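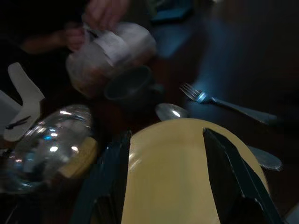
Une assiette jaune pâle, une cuillère, une fourchette et un bol en verre.

Accueil Galeries La table La maison Contact

Bienvenue dans cette petite galerie, que je promettais depuis février et que j'ai fini par mettre en ligne un soir, vers 11 heures, avec une tisane à portée de main. Elle est consacrée à la table de tous les jours, celle qu'on ne dresse pas vraiment, où les couverts se posent un peu comme ils veulent et où l'on fait de la place pour une assiette de plus. J'ai une tendresse particulière pour ces tables-là, bien plus que pour les grandes nappes des jours de fête (que j'aime aussi, je vous rassure !).

Le jaune beurre, je l'ai adopté il y a longtemps, sur un coup de tête, et je ne m'en lasse pas. Il est doux, il va avec tout, et une simple salade de tomates y prend des airs d'été. Sur un plateau sombre il ressort joliment, et sur du bois clair il se fait plus discret – j'hésite encore entre les deux, et je crois bien que je vais continuer à hésiter.
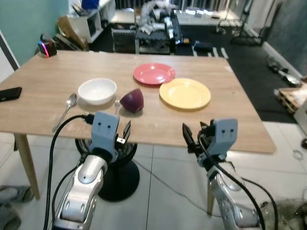 Pour les mélanges de couleurs, je n'ai pas de grande théorie. Le corail et le jaune pâle s'entendent à merveille, le blanc calme tout le monde, et un légume laissé là entre deux gestes de cuisine vaut souvent un bouquet. L'oignon rouge, surtout, avec sa belle peau violacée : chez moi il finit émincé très fin, dans un bol, avec du vinaigre et une pincée de sucre, et il attend son heure pendant que je cherche encore les serviettes.

La galerie s'agrandira doucement, au fil des repas. Si vous avez vous aussi une couleur d'assiette dont vous ne pourriez plus vous passer, écrivez-moi par la page Contact, je lis tout et je réponds toujours – parfois avec un peu de retard.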